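Grallport team update, 2021-04-27

What we learned from the September fault
By Oriana Aravena

Many of you asked why the hand-held gripper work stopped for a while last year, so I want to explain it properly. The short answer is that one cable was worn, and we did not see it. The long answer is below, and I hope it will be useful also for the colleagues at Stisport, who use the same type of rig.

In September we were collecting demonstrations of simple table tasks, such as folding cloth and moving household objects. One operator felt a small jump in the trigger of the gripper. She continued, because the tablet still showed a normal recording. After 4 more recordings the fingers closed by themselves while her other hand was between them. She was not injured, but she was frightened, and the skin on two of her fingers was red until the evening.

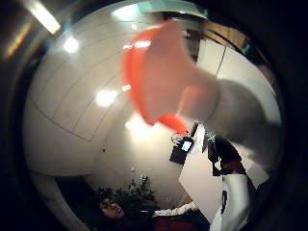
Our first idea was that the motor controller was guilty. Aurelia Stanciu took it out and tested it on the bench for a full day, with no result. Then she bent the cable close to the connector, and the fault came back at once. Inside the sleeve, one signal wire was broken, and its ends touched only in certain positions of the wrist. When the contact was lost, the controller read this as a command to close. For me this is the most serious part. A broken wire is normal after long use, but a missing signal must never mean "close".

We also had to look at the recordings. From the 1335 recordings made with this rig, Aurelia found more than 100 where the finger position did not agree with the trigger. We removed all of them from the Flornlow set. It was a pity to lose the work, but a wrong label is worse than a missing one.

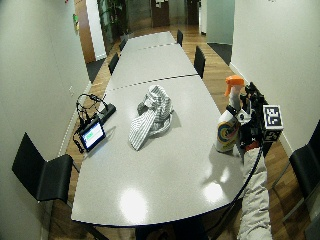 A striped cloth on the conference table, with the hand-held rig at right.

The following rules are now in force for everybody who works with the rigs:

Before the first recording, bend the cable gently at the connector and watch the fingers. If they move, the rig goes to Aurelia and is not used.

Keep your free hand away from the fingers when the trigger is not pressed. If the task needs both hands close together, ask for a second person at the tablet.

If you feel a jump, a delay or anything strange, stop and write it down, also when the screen looks normal.

The new controller software opens the fingers and cuts the motor power when the signal is lost for any reason. Woldegiorgis supplied us with a cable that has a stronger sleeve, and 2 rigs have it already. The others will receive it when the next delivery comes. Until then, please check the labels on the handles and take a rig with the new cable if one is free.

Reports about faults go to Aurelia directly. A short message is enough, with the number of the rig and what you felt in the hand.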